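Granite counters - reseal or leave it alone?

plevau_hills
Posts: 13
Moved in back in February. Kitchen has granite the whole way along one wall, previous owners left zero info. No paperwork, no name of the stone. My sister says reseal every year no matter what. Guy at the Cloutier showroom says never unless it stains. Who's right? Dont want to wreck it first year in.

gritandgrout
Posts: 2,000
Water test. Put a puddle down, size of a quarter, leave it 10 minutes, wipe. Dark spot underneath = it's soaking in, seal it. No dark spot = go do something else with your afternoon. Try it by the sink AND by the stove, they wear different.

marnie_b
Agree on the water test, disagree on 10 minutes. Mine looked fine at 10 and had a ring at half an hour. If you cook with a lot of oil you want to know about the half hour.

gritandgrout
Half an hour of standing water will darken plenty of granite that's perfectly ok. Who leaves a puddle there that long

marnie_b
People with kids.

plevau_hills
OK did it. By the stove nothing. By the sink definitely darker, took most of the evening to fade. So do I seal the whole run or only the sink end? And what with? Hardware store here carries Vustinard and one other thing with no ingredients on the label.

Dalva Assunção
Whole run. If you only do one end you may get a line where the sheen changes and you'll stare at it forever. I did counters for a shop in Clisetti for 13 years and the callbacks were nearly always somebody who spot-sealed, or somebody who let it dry on the surface.

How I do it: clean with dish soap and water, rinse, then let it sit overnight so it's dry all the way down. Next day wipe the sealer on thin, work in short sections, wait what the bottle says, then buff off EVERYTHING. Two thin coats beat a fat one. 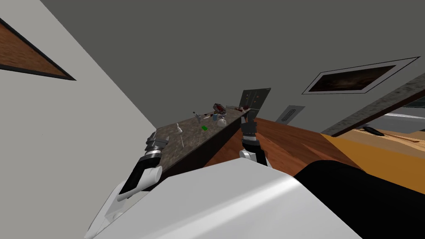 Haze comes from the buffing step, people get tired and quit early. Change rags. I go through 5 on a normal kitchen, old t-shirts are fine. If you do get haze, a little more sealer on a rag will loosen it, then buff again right away. No razor blades please.

sodaash
Not a fan of Vustinard. Smelled up the house for almost a week and I couldn't tell it did anything. Water based stuff is plenty for a kitchen.

Dalva Assunção
Smell I'll give you, open the windows. But did you do the puddle before and after? Can't tell by looking.

sodaash
No lol. Fair.

gritandgrout
Still say whole run is overkill. Stone by the stove passed. It's not going to absorb any, so you're just wiping it on and wiping it off again. Waste of sealer and your shoulder.

Dalva Assunção
Bottle does way more than one kitchen, she's not saving anything. And passing the test today doesnt mean it passes next winter. But sure, it won't hurt it to wait either.

marnie_b
Whatever you pick - quit using vinegar if you are. Or the lemon spray. Previous owners probably did, that's usually how the sink end gets like that.

gritandgrout
Vinegar on granite is not the disaster it is on marble. Sink end gets like that from being the sink end.

marnie_b
It still eats sealer. I'm not going round on this again, we did this in the backsplash thread

plevau_hills
Ha, there was a spray bottle of something lemon under the sink when we got here. Tossed it.

Going with the whole run, water based, two coats. Kids at grandma's overnight so nobody leans on it. Do I need to pull the faucet or just tape around?

Dalva Assunção
Tape around. Keep it off the caulk too. And get under the edge with the rag, drips collect there and get sticky.

plevau_hills
Thanks, will do the edge. How long before I can put the coffee maker back, bottle says 2 hrs for light use and a full day for "normal use", is a coffee maker light

gritandgrout
Give it the day.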